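Home About Archive Contact

Blog > Country living > Roads

Posted in December by Olszewski

The crash on the Uder road

I write this a little late in the evening, and I am still thinking about what happened on our road. A small truck and a farm quad met at the bend before the Cemberg bridge, just after 2 in the afternoon. The rider was taken to hospital with a broken leg and some broken ribs. The driver was not injured. The police closed the road until dark, and everybody had to go the long way through Reda, 12 kilometres more.

I did not see the crash. I heard it from my kitchen, and at first I thought a neighbour had dropped something from a trailer. Then I heard the siren.

This bend has been bad for as long as I have lived in this area. Coming from the bridge, you can't see over the hedge, and the speed limit sign stands after the curve. I wrote to the council two years ago. I received a polite letter with the reference number 722, and in it they explained that a new sign and a mirror would cost more than 2,000 dollars. I kept the letter in my drawer. Tomorrow I will write again, and I will put the old number on the top.

I also want to say something about helmets. The rider wore one, and the ambulance woman told my neighbour that it was split along the side. Many people here ride to the back paddock without any helmet – I did it myself when I was new here. I have now hung mine on the door handle of the shed, so I must touch it before I go out.

If you drive to Uder this week, please go slowly. There is still sand on the bend. 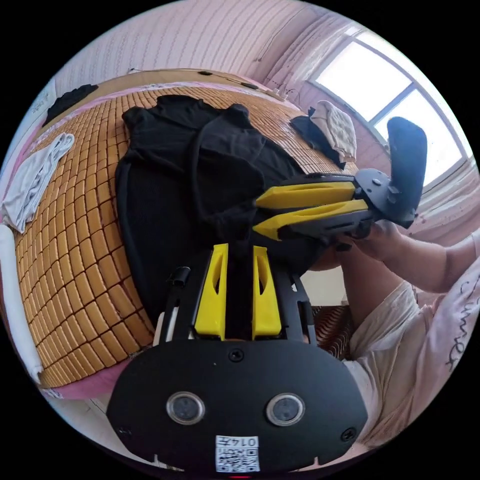

Yellow fingers, white T-shirt.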